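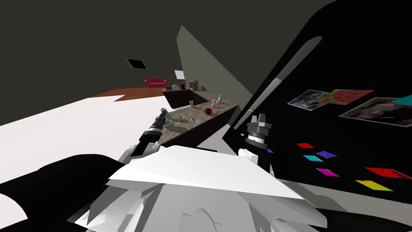 I have a soft spot for the people who almost made it into the record books, and balloonist Nikau Trevaskis is my favorite! He wanted to cross the Grivivberg range in June, in a balloon called the Katene, with 900 pounds of sandbags and (I swear this is in his log) a whole ham. The wind swung around at dawn and dropped him in a barley field outside Nesanley, 51 miles the wrong way. Lindsay Kerslake, flying the smaller Orora, had waited one more day. She cleared the peaks by just over 100 feet and landed in time for supper.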